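Wrist cam feature tracking when everything is pale gray 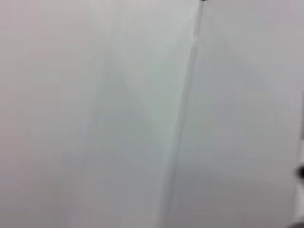
Wrist view, close up. One seam and a lot of gray.

trakena
So I got the Zamer tracker running on the wrist stream and I love it, until we get this near. Corner count drops from 200 to 6 and the pose estimate wanders off. Anyone servoing on just the seam line?

b_abernathy
Yes, and it's great fun! Fit a line, steer on its angle and offset. Blur that wide kills corners but a line fit averages right over it. Use a big gradient kernel.

swada_r
Disagree. One line gives you 2 constraints. You can slide along it forever and the error stays at zero. I'd freeze the last good pose and go in on joint encoders.

b_abernathy
Sure, for the slide direction. Blend them! Line for what it sees, encoders for the rest.

trakena
Ooh, trying the blend tonight. What about the dark spot at the top of the seam, as an anchor?

swada_r
Tiny and right at the border. It'll be gone in a couple of frames.

shabs631
Which branch of Zamer? The April one has a line mode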